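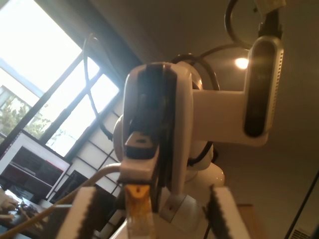 Home networking and small racks
Cabling a small open rack on a table: where do I start?

Posted by Nondport, 23 December 2024

Hello everyone, and thank you in advance for your patience, as I am very new to all of this and tend to ramble! My sister closed her bookkeeping office in November and passed her network gear along to me, and I have been setting it up in my sewing room on a little open-frame rack, the kind with two rails and square holes. It sits on a table, and so far it holds a blue Netgear switch at the top, a server with a row of drive bays right under it, and another blue box below that. Everything is screwed in and level, and I was so proud of myself that I made a pot of coffee and sat down to admire it.

Then I opened the box of network cables. Oh my. There are yellow ones and black ones, long ones and short ones, and half of them are knotted together like last year's tree lights. I have 17 that look usable, and I spent $199 on the rack and shelf, so I would rather not buy a whole new set. Do the colors mean anything? Should I plug in the server first or the switch? And how do people keep it from turning into spaghetti in front?
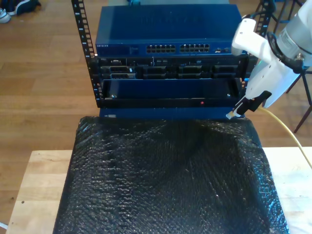 I did try one yellow cable last night and got it in, but it hung straight across the drive bays, and I'd have to push it aside every time I wanted to pull a drive. Any advice is welcome, even if it's "start over."

Ulla Vuorinen

Welcome, and please don't start over, you're much further along than you think! The colors mean whatever you decide they mean. The wire inside doesn't care. At the library where I used to look after the network we had yellow for anything going to a server and black for everything else, and we kept a card taped to the wall so the next person would know.

Here is how I'd go about it on a nice quiet afternoon:

Untangle everything first and lay the cables out by length. Throw out any with a broken clip on the plug (you'll know, they slide right back out of the port).

Put a label on both ends of each cable before it goes anywhere near the rack. Masking tape is fine.

Plug in the far end first, then bring the cable out to the side, up along the rail, and over to the switch. Never straight up the front. That way your drive bays stay clear and you can still read all those tiny labels.

Fill one bank of ports on the switch before you begin on the other, and push each plug until you hear the click. 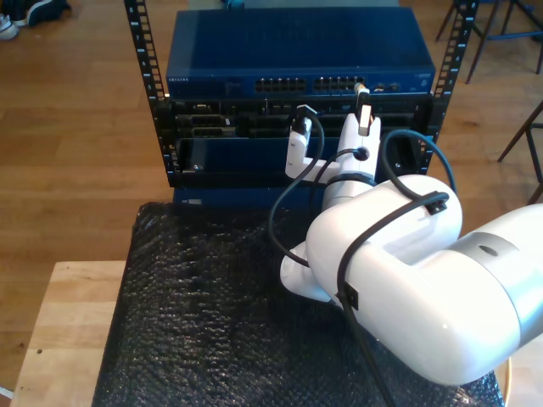

Black cables at the switch, with the two banks of ports side by side.

Leave a little slack at the side, enough for a gentle loop, and hold it with hook-and-loop strips. Zip ties pulled tight are a misery when you want to move one cable six months later. I still have the scar on my thumb.

Lehtinen

What Ulla said. Also the unit numbers printed on the rails are handy, write down which number each box sits at.

Pluvo

just buy short ones, mine are all the same color and I've never had a problem. I do pull the wrong one now and then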